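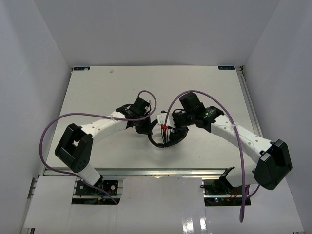

SPEAKER NOTES / TRACK B: CABLES AND CONNECTORS

Slide 1. Title is on screen. Give name, then go straight to scope. The talk covers thin cable: headset leads, small harnesses, signal wire. Mains cable is out of scope. Refer those questions to the Rostholm session after lunch.

Slide 2. A looped black harness with loose conductors inside it. Black, white and reddish-orange wires come down from a small red connector to the bottom of the loop. Point at the connector first. Ask the room where they would hold it. Most will say the wires. Correct answer: the housing, with the loop supported separately so its weight does not hang on the contacts.

Slide 3. Terms. Keep it short.
Strain relief: whatever takes the pull before the contact does.
Service loop: spare length left on purpose.
Bend radius: state it as a multiple of outer diameter. The Landia handout gives it in inches. Tell people to ignore that column.

Slide 4. Storage trial at Borville. We logged 436 leads over one season. Of these, 325 were stored coiled and the rest hung straight from a rail. The coiled ones were slower to lay out on the bench. I do not have a good figure for conductor damage. Say so if asked.

Slide 5. Over-ear headset, black, two ear cups, thin wires across the space inside the band. The lead runs off down and to the right. Separately, look at the short length that ends in fine, pale strands on the white surface. Leave this up for the next two slides' worth of talking.

Points to make while it is up:
Fine strands splay as soon as the jacket is off. Twist them once, in the direction of the lay, and no more.
Tin the ends only if they are going to solder. Tinned strands under a screw terminal creep and work loose.
Lay the headset down before you work on the lead. A cup that slides off the bench will pull the lead with it.
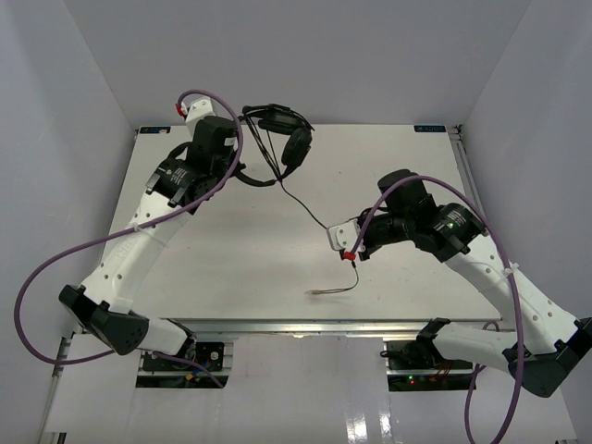

Shazia Tarar wrote back on the draft that she would cut the lead well behind the bare end and start again, as strands left open on a bench pick up dirt and some break when they are straightened. She would also put sleeve on before the connector goes anywhere near the iron.

Agree with both. Add the sleeve point verbally; it is missing from slide 6.

Slide 6. Order of work: sleeve, strip, twist, join, test, shrink. Test before shrinking. The Wuyts sheet has these two reversed.

Slide 7. Cost. Reworking a lead is worth it for a batch of 300. For a single cheap headset it usually is not. Take questions here and skip slide 8 if time is short.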